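Tips for the school workshop and the kitchen classroom, collected at Greenwood over a few years of running practical lessons for ages 11 to 16. Most of them cost little. Skip whatever doesn't suit your building.

## Before the lesson

Put the tools out before the students come in. A class that has to wait at a cupboard gets noisy, and you lose the first stretch of the lesson to lining up. We use shallow trays, one per bench, with the outline of each tool drawn on the bottom in marker. At the end you can check a tray with a glance.

Write the job on the board in the order it gets done. Leave out the theory. If they need to know why a glue joint wants clamping, tell them while they are holding the clamp.

Sharpen on a schedule. Blunt chisels and blunt kitchen knives cause most of the small cuts we see, and students push harder when a blade drags. Keith Whiteley does ours every May and again before the winter break. For the chisels he starts on a 200 grit stone to get any nicks out and finishes on 3000. Wipe the stones down afterward and store them flat.

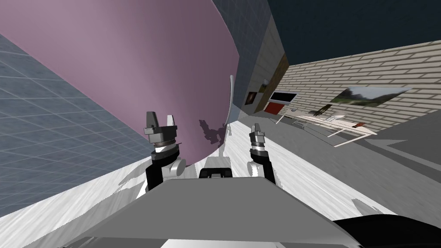

Label shelves at student height - we put ours too high the first year and the younger groups never read them. Use big plain letters. Masking tape lasts a term, and printed labels under clear tape last longer.

## During the lesson

- Keep groups at seven or fewer for anything with heat or a powered blade.
- One student per group is the runner. Only the runner leaves the bench for supplies.
- Damp cloths go under cutting boards so they don't slide.
- Sleeves up, hair back, bags under the bench. Say it every time.
- Pour wood glue into jar lids. A student with a full bottle will use a full bottle.

If a piece goes wrong, let the student keep working on it for a while before you hand over new material. A box lid that comes out short can often become the base of a smaller box. We give credit for a good repair the same as for a clean first try, and it goes in the student's notebook with a sketch of what changed.

In the kitchen room, weigh dry ingredients and skip the cups. Younger students pack flour down, and then the whole table wonders why the dough is stiff. Have them write the weight next to the recipe line as they go.

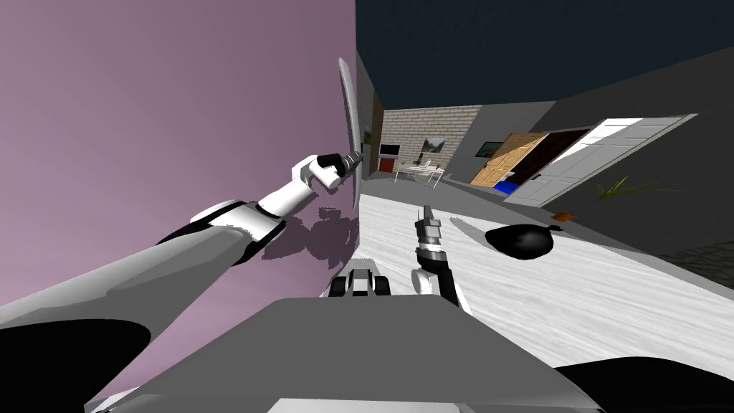 *Gray and white robot arm with its gripper against a long, curved white panel.*

## Cleaning up

Stop earlier than you think you need to. With the older groups we allow some 7 minutes for benches and floor, and longer if there has been varnish. Brushes get washed first.

Oily rags never go in the regular trash. Lay them flat outdoors until they are stiff and dry, or put them in a lidded metal can with water.

For sticky counters, warm water with a little dish soap does nearly everything. Baking soda on a damp sponge takes care of burnt sugar. Rinse it well or it leaves a white film.

## Storage for unfinished work

Each class has its own shelf, and each piece carries a paper tag with the student's name and room. Drelden House uses green tags and Sodwood uses yellow. Wet glue goes on the bottom shelf, on newspaper. Anything still unclaimed at the end of the year goes in the scrap bin - tell the students this in the first lesson and again a month before.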